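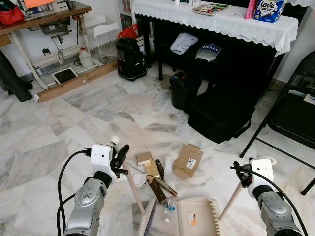

Le balai et la pelle Zirholm à l'atelier, côté machine à coudre.

J'ai acheté l'ensemble balai et pelle à long manche Zirholm en novembre, pour 42 euros, somme que je n'avais jamais consacrée à la poussière. La fiche promettait « un geste réconcilié avec le sol ». Mon sol et moi n'étions pas fâchés, mais passons.

Pour les papiers froissés, les mouchoirs et les bouts de carton, c'est très bien. Sur du marbre, la tête du balai pousse tout sans traîner. Les tubes et les petites bouteilles roulent, eux, où ils veulent - il faut les prendre de côté. Quant aux boîtes, je les ramasse à la main, comme avant les 42 euros.

Le bord de la pelle est garni de petites dents, pour peigner les poils du balai. J'ai d'abord trouvé l'idée ridicule, puis j'ai vu ce qui restait coincé dedans après une journée de couture. L'étiquette collée sur le plastique, en revanche, a résisté à l'eau chaude et à ma belle-sœur.

Le manche de la pelle se termine par une poignée plate percée d'un trou ovale, parfaite pour qui possède un crochet. Je n'en possède pas.
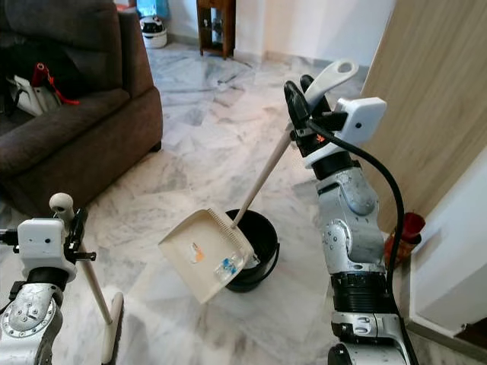

Vider la pelle

On penche au-dessus du seau et les gros déchets glissent. Les emballages plastique s'accrochent un peu, il faut secouer. Mon seau noir vient de chez Etham et n'a rien demandé.

Je le rachèterais, mais en soldes.

Védís Juhl

Ce site utilise des cookies. Accepter - Paramétrer
Contact - © 2023 - Haut de page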